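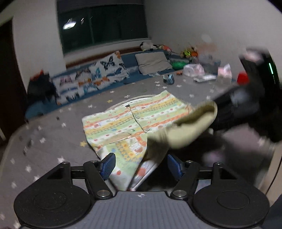
A man near the back said he had driven 104 miles to see a robot and would go home happy if it folded one shirt. People laughed, and I think he asked for the right thing.

I went to the evening open house at Indlow in October. The plan on the handout was simple. Laitinen showed how people teach the job with a gripper held in the hand, working on clothes, and Rutunov showed an arm trying the same kind of job on its own. There were 9 tries in the second part, and 5 ended with something I would put in a drawer.

Some visitors thought that was poor. I don't. Clothes are hard. A box keeps its shape when you pick it up, and a child's striped top does not. It slides, it bunches, and a snap ends up under a fold. I was more bothered by how the results were presented. The screen by the door said 368 garments handled, in large numbers, and gave no hint of how many came out right. I asked, and was told the figure covered everything, good and bad.

An open house should put the misses up next to the hits. Pillmont did this last year with its dish sorting demo – a plain sheet taped to the wall, one line for each try – and I left trusting them more.

I would also like to see fewer bare tables. Real homes have cushions, toys and tissue packs lying about, and the work should be shown there, at normal speed, with the sound on.

The man from the back stayed to the end. He got his shirt on the third try, with one sleeve sticking out.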